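Oven mitt week at Neklow

We passed 278 demonstrations this morning and I'm far too pleased about it!

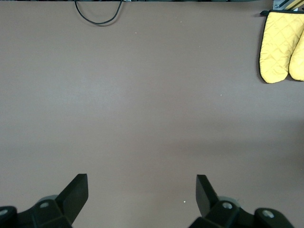

Wrist view, jaws open, yellow mitts top right.

The target is 600 before we train again. Quilted fabric is lovely stuff to teach with — it squashes, it folds, it never sits the same way twice. I threw out 26 early runs where I'd rushed the approach, and my driving is much smoother now. Tea towels next, if Bondano send them by July.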